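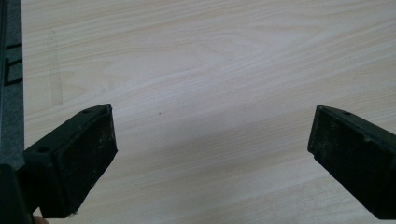
Hand-held gripper with Koltby block fingers, open, wrist camera view.

Koltby Finger Comparison Set

README, version 3

Summary

The set holds 160 short recordings made with one hand-held gripper and two kinds of fingers. It was put together to settle which fingers to keep on the Pundlow handle before we order more of them. The recordings are also usable as a small test set for gripper width estimation and for checking camera mounts.

Maintainer: Ayane Kobori. Recording was done in March at the Yokoyama bench.

What was compared

Koltby block: a dark, rigid finger with a squared tip and a flat inner face. Small round holes in the top take the alignment pins during mounting.

Dulness soft: a ribbed finger that bends around the object. Same mounting pattern, longer by 32 mm.

Both were used on the same handle with the same camera. Finger changes were made between sessions and never within one, so the finger type is constant inside a session folder.

Contents

sessions/ – one folder per session, 38 in total
sessions/*/video.mp4 – wrist camera
sessions/*/width.csv – finger opening in millimeters, with time stamps
sessions/*/notes.txt – free text, often empty
calib/ – camera intrinsics and the checkerboard shots
splits.json – train and test lists, split by session
episodes.csv – start and end time, finger type and result for each recording

Result is one of held, slipped or missed. Ayane assigned these by watching the video at half speed. Where she could not decide, the field is blank. Please don't read a blank as a miss.

Idle segments

Every session starts and ends with the gripper open over the bare table. Keep these if you work on width estimation, as they give you the zero offset for that session. They are not listed in episodes.csv, so a loader that goes by that file will skip them.
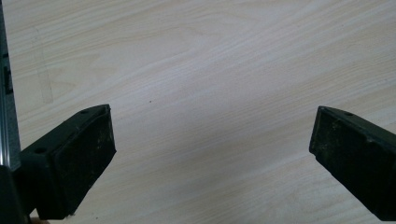
Background subtraction was our first try at finding the fingertips, and it did poorly on this table. The wood grain is strong enough to give edges all over the view, and the brightness of the surface changes with the angle of the handle. The fingers themselves are easy to separate by a plain threshold, being nearly black on a pale top. Small marks are more of a problem. There is a tiny dark speck on the wood a little left of center, between the fingers and the far side of the view, and the early detector kept reporting marks of that size as objects. Version 3 of the script drops any blob under a minimum area. The setting is min_blob in config.yaml.

Known problems

The operator's fingertip can show at the bottom edge of the video. It was left in. If you mask the lower part of the view, check that you are not also masking the base of the left finger.

The inner faces of the block fingers carry light specks and scuffs. A model trained on these recordings alone may learn them – we saw a drop when testing on a fresh pair.

Time stamps in width.csv run late against the video in the first sessions. The offset is given per session in splits.json under lag_ms. Versions 1 and 2 of the set had no such field, so discard any results that relied on their timing.

The left and right fingers are not evenly placed in the view. The camera sits off the center line of the handle, and the calibration files account for it. Do not flip the video left to right as augmentation unless you flip the calibration as well.

Choosing between the two

For flat-sided objects we are staying with the block fingers. They close to the same point each time, and the width reading can be trusted. The soft fingers held round objects better but gave a width reading that depends on how hard the trigger is pulled. Anyone who needs both should record them as separate tasks.

Changes

3 – lag_ms added, small blobs dropped, two mislabeled sessions fixed
2 – soft finger sessions added
1 – block fingers only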